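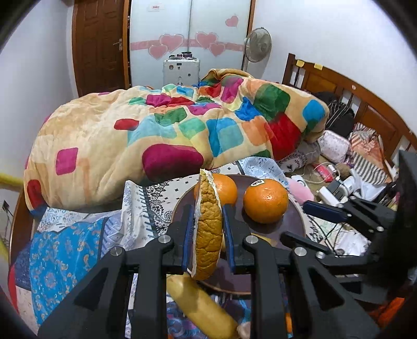
Home Posts Replies Media Log in

Ute Meinecke
Read the county's draft cable franchise renewal with Korka last night. 129 pages. Posting what I marked up. I'm not a lawyer.

Ute Meinecke
Term first. The old agreement ran 15 years. The draft says 10, with an automatic extension if neither side gives written notice. The notice window is in Exhibit C, page 118. Easy to miss.

Ute Meinecke
Build-out: Korka has to serve any street with 3 or more homes per quarter mile of line. Furklow Road doesn't meet that past the bridge. People out there would still pay for their own extension.

Ute Meinecke
Public access channel stays – one channel, standard definition. Gunther Harms asked for HD at the May hearing. It isn't in the draft.

Ute Meinecke
Customer service: the local office requirement is gone. It's replaced with "a reasonably convenient drop-off location." No definition of reasonable that I could find.

Ute Meinecke
Equipment returns are in section 9. You get a receipt only if you ask for one. Ask for one.

Ute Meinecke
Correction to the build-out post: Birgit Rieger points out the density count includes homes under construction. That might bring in the first part of Furklow Road. I'd want the county to confirm it in writing.

Ute Meinecke
Written comments go to the clerk, room 304, by 4 p.m. on the last day of the month. Put the section number at the top of each comment.

Contact | Terms | Back to top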